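How many demos before it learns ball-in-bin?

Posted by Vilthorpe

We've started collecting with hand-held grippers and I'm hooked! One small orange ball, one white bin, ball goes in. I've got 40 runs so far. Do I train now or keep going?

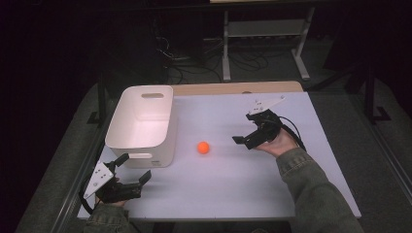

Edari
Train now, even if it's rubbish! You'll learn loads from where it fails. My first go used 67 runs and missed every ball near the edge, so I recorded more of those. Move the bin between runs too.

Onyshchenko
80 minimum.

Contact us | © 2021 Nasisness Community Help | Back to top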